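How does a robot know where to put its fingers? It runs a program, and ours is called Clilix. 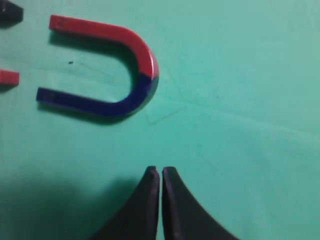

Clilix gets a picture and sorts it into tiny dots of color. Then it looks for shapes it has met before - it has studied 412 pictures of magnets! A patch of red joined to a patch of blue in a big bend is a very good clue. Next comes the planning part, where the program picks a path for the hand.
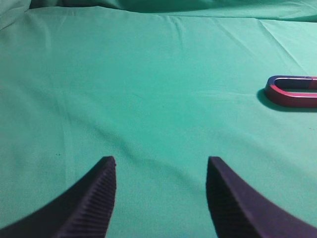

Theda Oltmanns asks whether the program ever guesses wrong. Yes, it does, and then we give it more pictures to study.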